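Gremgate Fabric Care Help Desk
Ticket 591
Subject: Camo set came out a different shade after the sort
Opened by: Syafiqah Santoso
Assigned to: Gerd Strobel
Status: Open, waiting on customer

Syafiqah Santoso, Wednesday
Hello, and thank you for taking this on! I do the folding and sorting for our outdoor club's lending closet, and we have a batch of camouflage pieces that we wash with Prudoria liquid on program 8. Some of them have come back looking yellower than they used to, and I can't decide whether it's the detergent, the water or my tired eyes. We don't use bleach, and the tags (the ones that are still readable, anyway) say warm wash, low spin.

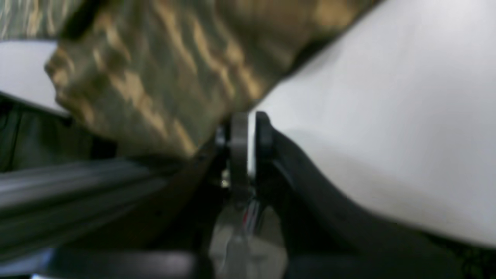
The wash itself finished without any error code, and I ran the rinse a second time to be safe. I looked at the pieces by the window and again under the ceiling lamp, and the difference is stronger under the lamp. Next to something plain and white the cloth reads as olive, khaki, tan and dark brown, with a golden cast where the light lands on the folds, and that golden cast is the part that worries me. Gunther Ackermann, who shares the closet with me, thinks it was always like that — he may be right, he bought the first lot years ago.

Gerd Strobel, reply
Hi Syafiqah, what a nicely written ticket, thank you. Before we blame the Prudoria, could you tell me whether the yellowish pieces are from the same lot as the rest? We had ticket 484 last November with much the same complaint, and there it was two lots stored in one bin. Please also try one piece with no detergent at all, let it dry flat, and compare it in daylight.

Syafiqah Santoso, reply
Two lots, yes, I'm afraid so, and they do live together in one Plustik tub. I'll do the plain water wash tonight. You may know the print better than I do.

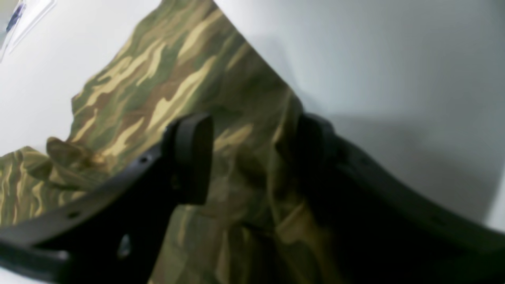 Attachment 2: woodland-style print in greens, brown and sandy tan, cloth lifted and bunched.

Gerd Strobel, reply
Thank you, that helps with the print. In the deeper folds the tan looks yellow-brown to me too, but that part is in shadow, so I wouldn't judge the color from it. Lay one piece from each lot side by side by the window and write the lot number on a bit of tape. I'll keep the ticket open until you've had a chance to compare them.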